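TRODMONT, Oct 3, 2018 - Wandley beat Sokol 38-16 in the opening round of the Vodent Cup, and the winning coach spent most of the evening playing it down.

"I would not read much into it," said Mairéad Ó Briain. "Sokol had 3 starters out. We have won openers by more than this and been home by the next round."

Kamil Vaněk led Wandley with 16 points. His side missed most of its free throws and gave up the ball too often after halftime, when the lead should have grown faster than it did.
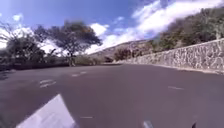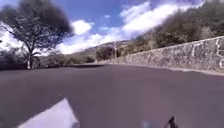 Sokol captain Matúš Kuruc questioned the new format, which drops the return game.

"They say one game makes it more exciting," Kuruc said. "I will believe that when somebody shows me a full gym."

Paid attendance was 873. Organizers call that a good start, though they gave no figure for last season.

Wandley plays the winner of the second bracket next. The club has yet to confirm whether Jagadeesh Poojary, out since May with a knee injury, will be fit.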